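Stand: März. Wird ergänzt, wenn wieder was reinkommt. Bitte erst hier lesen, dann mailen.

# Häufige Fragen zur Gemeinschaftswaschküche Rornness

**Wer darf waschen?**

Alle mit Mietvertrag im Haus Rornness, Vorder- und Hinterhaus. Untermieter auch, aber nur wenn sie bei der Verwaltung gemeldet sind. Besuch nein. Auch nicht „nur eine Trommel".

**Wie buche ich?**

Über die Liste am Brett oder online bei Pranel. Beides gilt gleich. Steht einer auf Papier und einer online im selben Slot, zählt Pranel. Wer keinen Zugang hat: Mail an Jasmina Ivanov, Betreff „Waschküche Zugang", Wohnungsnummer dazu. Ohne Wohnungsnummer dauert es.

**Wie lang ist ein Slot?**

3 Stunden. Trocknen ist drin, wenn man sofort anfängt. Zwei Slots hintereinander gehen, drei nicht.

**Ich habe meinen Slot verpasst. Und jetzt?**

Nach 30 Minuten ist er frei, dann darf jeder ran. Wer sich nur verspätet, hängt einen Zettel an die Maschine. Zettel vom Vortag gelten nicht.

**Darf ich fremde Wäsche rausnehmen?**

Ja, wenn die Zeit um ist. In den Korb legen, nicht auf den Boden. Nicht zusammenlegen, darüber gab es schon Beschwerden. Nicht in den Trockner stecken, es sind schon zwei Wollpullover hinüber und die Verwaltung zahlt das nicht.

**Was kostet eine Wäsche?**

70 Cent pro Waschgang, Trockner extra, Preis hängt am Automaten. Abgerechnet wird über die Karte. Guthaben aufladen nur am Automaten im Durchgang, der nimmt keine Scheine. Restguthaben gibts beim Auszug zurück, Karte bitte mit abgeben.
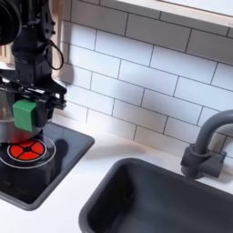

Karte verloren: bei Jasmina Ivanov melden, dann wird gesperrt. Neue Karte kostet Pfand. Was zwischen Verlust und Meldung abgebucht wird, ist weg, also lieber gleich Bescheid geben.

**Maschine zeigt Fehler, was tun?**

- Tür zu? Wirklich zu, mit Druck
- Wasserhahn offen? (der hinter der linken Maschine klemmt, nach rechts ist zu)
- Flusensieb
- einmal Stecker raus, kurz warten, wieder rein

Wenn es dann immer noch blinkt, Störung bei Spahić melden. Kundennummer 1252, danach fragen die als Erstes. Fehlercode abschreiben oder Foto vom Display. Und bitte Zettel dran, sonst rufen fünf Leute wegen derselben Maschine an. Alles schon passiert.

**Wann kommt der Techniker?**

Meistens Mittwoch, vormittags. Genauer sagen die es uns auch nicht. Die Tür zum Keller muss dann offen sein, darum kümmert sich Faizal Manurung. Wer zu der Zeit gebucht hat, kann normal waschen, ausser an der Maschine, um die es geht.

**Mein Geld ist weg, aber gewaschen hat sie nicht.**

Uhrzeit und Maschine notieren, Mail an die Verwaltung. Wird dem Guthaben gutgeschrieben, kein Bargeld. Geht nur innerhalb von 2 Wochen, danach ist der Vorgang im System nicht mehr zu sehen.

**Ruhezeiten?**

Letzter Start 20 Uhr, um 22 Uhr muss Schluss sein. Sonntags kein Schleudern vor 10. Die Wohnung direkt drüber hört alles, wirklich alles.

**Teppiche, Pferdedecken, Hundebetten?**

Nein. Dafür gibts den Salon in der Cinduvcombe-Passage mit den grossen Trommeln. Kissen und normale Decken sind ok, solange sie locker reinpassen. Färben ist verboten, auch mit Leerlauf hinterher.

**Welches Waschmittel?**

Egal, aber weniger als auf der Packung steht, das Wasser hier ist weich. Pulver bitte nicht in den Trommel kippen, sondern ins Fach. Weichspüler verklebt das Fach, wer welchen nimmt, spült es danach aus.

**Darf mein Waschmittel unten stehen bleiben?**

Im Regal ja, mit Wohnungsnummer drauf. Ohne Nummer gilt es als Allgemeingut. Wer es dann aufbraucht, lässt sich nicht klären, bitte keine Mails dazu.

**Kann ich auf dem Trockenboden aufhängen?**

Ja, Leinen 1 bis 4 Vorderhaus, Rest Hinterhaus. Nach zwei Tagen abnehmen. Fenster bei Regen zu, bei Frost sowieso. Wäscheklammern, die oben liegen, gehören dem Haus.

**Einzelne Socken?**

Hängen an der Schnur neben der Tür. Ende des Monats kommt alles weg.

**Schlüssel für den Keller passt nicht mehr?**

Zylinder wurde getauscht. Neuer Schlüssel bei Faizal Manurung, Hinterhaus, abends ab 18 Uhr. Alten mitbringen, sonst gibt es keinen neuen.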